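Table crew and kitchen hands wanted for the Esgate long lunches

Posted November 26, 2007
Closes when the roster is full

We're after people who like feeding other people. The Havolon Supper Room in Esgate is bringing back its long lunches in February, and we need hands for the whole run: setting up tables, laying them, carrying plates, washing, wiping, folding everything away again. There are paid shifts and there are unpaid places for anyone who'd just like to join in and learn how a big lunch is put together. Both are listed further down.

If you came last summer you'll remember how it went. By the end of the run we'd served 1,542 lunches out of a kitchen the size of a caravan, and most of us were already talking about the next one on the drive home. This time we've got the hall on Matsuda Street for longer, which means we can set up the night before instead of at dawn (bliss!), and we'd love a bigger crew so everybody gets a proper sit-down meal as well.

About the tables

A lot of this job is tables, so we may as well talk about them. We use folding ones with black metal legs and a marble-look top, cream and grey with orange veins running all over it, and a red edge. They're a bit loud and we're very fond of them. Two people can put one up in no time once they've got the knack of the legs. They go out in pairs down the hall with a gap between, and we usually leave that gap open until the servers have been through with the soup, then close it up for anyone who wants to sit in a bigger group.

The floor is tiled and pale, and it shows everything. Chair feet, gravy, half a bread roll. Please lift the tables when you move them, even if you're only shifting one a hand's width.
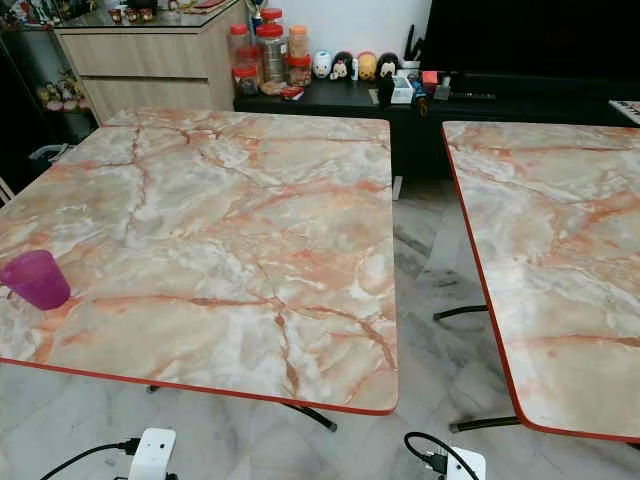 Vlasta Milošević: Can I put in a word for the wiping? I did tables for the whole of last run and the tops are so busy with all that orange that you can't see a smear of pumpkin on them unless you get down low and look across. I was caught out by it on my very first shift. Run your hand over the top after the cloth, it's quicker than looking. And do the edges, because sleeves go on the edges. Apart from that it's the nicest job in the place, you get to talk to everyone.

Thanks Vlasta, we've put that on the crew sheet.

What the shifts involve

Setting up is the evening before. Tables out and legs checked, tops wiped, chairs round, then cloths on the serving end only. We leave the dining tables bare because people like them and it saves a mountain of washing.

Lunch day starts with kitchen prep: peeling, chopping, buttering, getting the salads into bowls. The menu is soup, one hot dish, two salads and whatever the fruit people at Brumeck have sent us. You don't need to be a cook. You do need to be happy standing at a bench with a peeler for a good while, and it helps if you can chat at the same time.

Service is 70 people at one sitting. Cups and water first, then bread, then soup. It gets loud and warm, and there's usually a stretch in the middle when everything seems to be needed at the same end of the hall. We've all been through it and somebody will come and help.

Packing down is the bit we most need people for. Scrape, stack, wash, dry, wipe the tops, fold the legs, carry the tables to the store and lean them top to top so the faces don't scratch. Sweep, then mop. Leftovers are shared out among the crew, so bring a container with a lid. 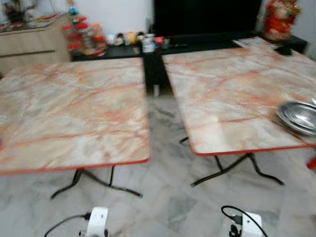

Folding tables side by side, steel bowl at the right.

What's on offer

Paid: 15 shifts across the run, split between setting up, kitchen prep and pack-down. Hourly rate with penalty rates where they apply, paid fortnightly. You can take one shift or several, and we'll try to give you the ones you ask for.

Unpaid: 2 learner places at each lunch. You'll work alongside the regular crew, have a go at each part of the day and sit down to eat with everyone. These suit students, people getting back into work, or anyone thinking about running a community meal in their own town. Petrol money available if you're coming from outside Esgate, just ask.

Who we'd like to hear from

Anyone over sixteen. Café or catering experience is lovely to have and not at all required. Some of the work involves lifting, and the tables are awkward more than heavy, but there's plenty to do at the bench if carrying isn't for you. Let us know and we'll roster around it. There's a step at the hall's side door and a ramp at the front.

Wear flat closed shoes with some grip. Aprons, gloves and tea towels are supplied. Long hair tied back, please, and rings off for prep.

We speak mostly English in the kitchen, with a fair bit of Serbian and Italian thrown in, and new crew are always put with someone who knows where things live.

How to put your name down

Drop a note in at the Supper Room office on Matsuda Street or leave a message on the hall phone. Tell us your name, the best way to reach you, whether you're after paid shifts or a learner place, and which part of the day appeals. No résumé needed. If you've got a dish you're known for, mention that too, as we're still short a salad.

Everyone who applies will be invited to a practice set-up before the first lunch. We'll put up the tables, lay a few of them, take it all down again and have a cup of tea. Kids are welcome at that one.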